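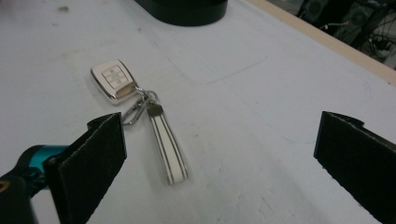
Fob, strap and ring hardware on the white bench, buttons up.

Home | Notebook | Bench log | Parts | Standlow site | Search

Thursday, p.m.

Key fob and bench storage, continued from last entry

Fob back on the white bench at 2 p.m. Purpose of the session: decide where the keys live during the day, and decide whether the strap stays on. Both questions have been open since August and both keep costing time when the loading door is wanted and the fob is under paperwork.

Inventory of the item as handled. Fob body, white and cream face, bright metal rim. One round split ring. One elongated clasp, carabiner style. One striped strap, flat, doubled over. Strap measured 173 mm laid out straight, before folding. Total mass with everything attached was not recorded because the small scale is still at Mollberg. Fob and ring hardware without the strap would be the more useful figure anyway. Put both on the list for when the scale returns.

The symbols on the buttons are pale gray on off-white and have very little contrast under the bench lights. I would not rely on anyone reading them at arm's length. The Kornari sheet gives the button order, and a copy should go on the inside of the cabinet door at eye height. Do not label the fob itself. Tape residue on the last one took longer to get off than it saved.

Strap

Arguments for keeping it: it is the part people reach for, and it shows up on a white bench better than the fob does, on account of the dark stripes. A pale fob on a pale bench is easy to miss from the doorway. Arguments against: when the set is put down flat the strap goes wherever it likes and takes the ring around with it, so the fob rarely ends up facing the same way twice. It also catches in the drawer runner.

Tried three ways of putting it down:

a) Strap trailing. Quickest. Takes up the most bench.
b) Strap tucked under the fob. Fob rocks, buttons can be pressed by anything set on top. Rejected.
c) Strap coiled beside the ring. Neat for as long as no one touches it. Rejected.

So on the open bench it is (a) or no strap. Leaving it on for now.

Hanging

Second option is to get the fob off the bench surface altogether. The black stand at the left end of the table already has a horizontal arm at a convenient height, and the oval tray fits in front of it. Hung by the ring end, the fob points straight down and the button face can be turned toward the person taking it. The tray goes below as a catch – if the ring is not seated, the fob should land in something with a rim and stay near the stand. 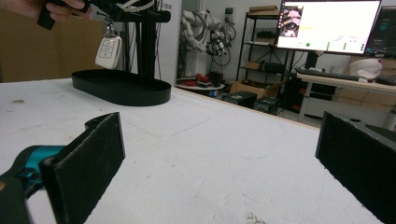 The tray needs to sit square under the hanging point, which means agreeing on where that point is. I penciled a short line on the bench top at the near edge of the tray and another at the end. The bench already has plenty of pencil on it, so these are marked "K". Please do not clean them off with the rest. If the tray has to move for other work, put it back to the K lines.

Ran 18 hang-and-remove cycles by hand, one-handed, normal pace. Fob dropped 2 times, both on hanging, both with the clasp lying across the ring so that the clasp took the load and then slid. Both drops landed inside the tray. No visible marks on the rim of the fob afterward, though I would expect some in time, as the tray has a hard bottom. A piece of felt cut to the oval would deal with that. The felt we have is from the McKinnon order and is thicker than I would like given how shallow the tray is. Check whether the rim still stands above it before gluing anything down.

Removal gave no trouble. The cable bundle draped along the top of the stand is near enough to brush with the knuckles. It should be tied back before this becomes the permanent spot. Use the reusable ties, and leave slack at the arm.

Clasp orientation is the only part of hanging that needs attention. Rule to try: hold the fob body, let the clasp fall clear, then seat the ring. If that is too fussy in daily use, take the clasp off. I can't find an entry saying why it was added in the first place.

Also noted, same end of the table

The cartons stacked behind are still flat-sided and sound, but the stack is close to the table and anything that rolls off the far edge goes down behind it. Lost a pencil there today. Either pull the table forward or move the cartons to Standlow with the next load.

Bench top is due for a wipe. The gray smudges come off with the mild cleaner, the darker specks do not. Work around the K lines.

Provisional result

Day location: on the stand, tray beneath, at the K lines.
Night location: cabinet, hook 7, strap hanging outward.
Strap: stays, review after the trial week.
Clasp: stays unless drops continue.

To do

– tie back cables on stand
– test felt thickness in tray
– Kornari button sheet, print and post
– weigh fob with and without strap
– write drops on the card taped to the cabinet, with how the clasp was lying

This site uses cookies to remember your notebook settings. Accept | Decline | Cookie policy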